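Sport Officiating and Scorekeeping, Unit 6
Reading a Game Through Its Scoresheet

Course handout. Instructor: Natalina Monti. Laboratory sessions: Gumaro Pacheco.

Purpose of the unit

Students have so far worked with the scoresheet as a record kept during play. In this unit the completed sheet is treated as a source. By the end of the two class meetings, each student should be able to reconstruct a volleyball set from the sheet alone, identify the rally at which control of the set changed, and write a short factual account suitable for a school or club bulletin.

6.1 The running score

The running score shows the order in which points were awarded. It does not show how they were won. A team that scores five points in a row may have served well, or its opponent may have made five errors, and the sheet will look the same in either case. Statements about the quality of play must therefore come from the statistician's notes or from direct observation.

When reading the running score, mark every change of service first. Then mark each run of three or more points by one side. Time-outs and substitutions should be placed against these runs, as most of them will have been requested during a run or immediately after one.

6.2 Worked case: Drelstead against Penrose

The sheet distributed in class comes from an October match between Drelstead and Penrose, scored by Špela Georgiou. Drelstead won the second set 30 to 28, for a total of 58 points played. Penrose led 21 to 17 and called no time-out during the Drelstead run that followed. The score was level at 21 four rallies later, with Vesna Matić serving throughout.

Students commonly name the final rally as the decisive one. The final rally ended the set, but the sheet supports an earlier choice. Consider the position at 21 to 17, the two substitutions Penrose had already used, and the rotation in which the Drelstead run was allowed to continue. A reasonable case can be made for either the first or the third point of that run. Full credit is given for either answer when it is argued from the sheet.
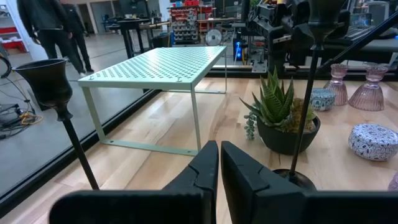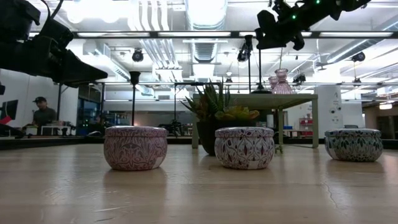

Pale wooden tabletop with a light green metal riser (first picture) and three round patterned tins (second picture).

6.3 From sheet to report

A match report of the kind required here has a fixed order. The result is given in the first sentence, with the set scores. The turning point is given in the second or third. Individual players are named only where the record or a quoted source supports it. The following points are frequently marked down:

Use of "dominated" where the margin was two points.
Set scores listed with the losing side first.
A coach's opinion reported as fact.
Changes of tense between paragraphs.

Quotations must be taken in person and read back to the speaker. Haris Ionescu, coach of the Skodomov club, will attend the second class meeting and will answer questions for the purpose of this exercise.

6.4 Assignment

Each student will receive a copy of the sheet from the Lorkis and Skodomov match. Submit the following:

(a) A marked copy of the sheet, with changes of service and scoring runs shown in pencil.
(b) A report of no more than 250 words.
(c) One paragraph defending the choice of turning point.

Work is to be handed in at the start of the next laboratory session. Late submissions lose one grade step unless an extension was agreed with the instructor beforehand. Corrections to the marked sheet are to be initialed and left legible, as they would be at a match.

Reading for Unit 7: course packet, chapter on protests and disputed scores.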